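WOOD MATERIALS 1 -- handout 7
Particleboard: edges, holes, fasteners

Read before lab. Bring pencil + square, the Bellier sheet if you still have it.

Recap from last time: chips + resin, pressed flat. Faces are dense, middle is coarser. So a screw in the face holds ok, a screw in the edge not so much. Most repairs we see in the Moltley shop are edge screws that tore out.

Terms for the quiz --
face: the broad side, often covered
edge: the sawn side, chips showing
bore: the drilled hole
dowel: goes in dry first, glue second!!

Before drilling or filling, look at the strip. Check the chip size, any dark voids, how near the hole sits to the end.
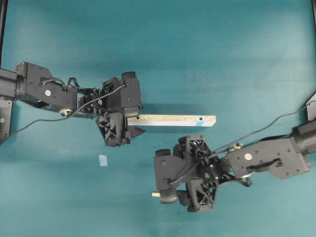
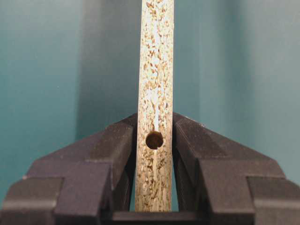

Speckled chips, one small hole drilled in the strip.

Drilling a narrow strip: mark center, pilot first, slow feed. Stay at least 3 bit widths from the end or it crumbles. Clamp with scrap both sides. Brad point bit, not the old twist ones in the Viston drawer (dull).

Blown-out hole: pick out loose chips, thin glue in, wait, then dowel plug. Sand with 300 grit only at teh very end, coarser before that. Raw edges drink water and swell so seal them, two thin coats.

Homework: Tavares reader, section 7, the part on swelling. Skip the tables. Write up your own test strip -- half a page, sketch included, label face and edge. Late ones go in the tray by the door, not under it.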